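Building Up, Staying Put: A Conversation on the Tendley Precinct

Flatwood has approved more new dwellings in the past two years than in the decade before them, and most of those dwellings will stand on a single site. The Tendley precinct, on the former rail yards east of the town centre, is planned to hold 146 apartments, a supermarket, a medical clinic and a row of small shops at street level. The housing association Bouchard has agreed to manage 56 of the apartments as long-term affordable rentals. For this edition of the residents' bulletin, we spoke with the association's head of tenancy planning about what the project will mean for people who already rent in the neighbourhood.

The interview took place at the association's office on the main street, where the first floor plans have been on public display since September. Asked why the association had chosen to take part in a development of this scale, the head of tenancy planning pointed to the condition of the older buildings nearby.

"Many of our tenants live in walk-up blocks that were put up quickly and have been repaired ever since," she said. "We can replace a boiler. We can replace a roof. At some point the cost of keeping the building habitable exceeds what the rents can support, and the owner sells. Our tenants then have a notice period and very little else."

Under the agreement, households displaced from the two blocks on the north side of the rail yards will have first call on the affordable units. They will be offered leases at their existing rent for the first year, with increases after that tied to the association's published schedule. The head of tenancy planning acknowledged that this commitment had been the most difficult part of the negotiation with the developer, Stunent.

"They wanted a fixed figure in the contract, and we wanted a formula," she said. "We have the formula. It took five months, and I would not care to repeat it, but the tenants now have something in writing that they can hold us to."

The size of the apartments has drawn the most comment at public meetings. The smallest units have one bedroom and a combined kitchen and living area, and several residents have questioned whether the rooms will accommodate the furniture they own. The association has asked that the kitchen area in each unit be deep enough for a full table, a request the developer has accepted for all but the corner units.

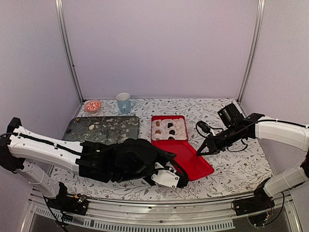
The association's position on kitchens comes from its own tenant survey, to which 102 households replied. "Respondents were asked what they would miss most if they had to move to a smaller home, and the most common answer was a place to sit and eat," the head of tenancy planning said. "Storage came second." She argued that floor plans tend to treat the table as an afterthought, although it is where much of the day is spent. A printed cloth with vines and blossoms, a light blue mug, a small bowl and a tray take up very little room, she observed, but they do need a surface of their own, and a breakfast bar with two stools does not provide one for a family of four.

She was more reserved on the subject of parking. The precinct will have fewer stalls than apartments, and the municipality has relied on a promised bus connection to justify the lower number. Asked whether she was confident that the bus would be running when the first tenants arrived, she replied that she had been given assurances.

"I have asked for those assurances to be put into the servicing agreement," she said. "Until they are, I am advising tenants who depend on a car for work to raise it with us at the application stage, so that we can assign the stalls we do control."

Construction noise is a further concern for those who will remain on the neighbouring streets. Work on the site is limited to the hours between 7 a.m. and 6 p.m., and the developer has opened a telephone line for complaints. The association will keep its own record of calls from tenants and will forward it to the municipality each month.

On the question of whether the precinct will alter the character of the neighbourhood, the head of tenancy planning declined to offer a prediction. "The rail yards were fenced off for most of my working life," she said. "People walked around them to get to the shops. There will be a street through the middle now, with a sidewalk on both sides — that much I can say with certainty."

Applications for the affordable units will open in the spring. Forms will be available at the association's office and at the Flatwood public library, and staff will be on hand at both locations to assist applicants whose first language is not English. Households in the two north-side blocks will receive their forms by mail and do not need to request them.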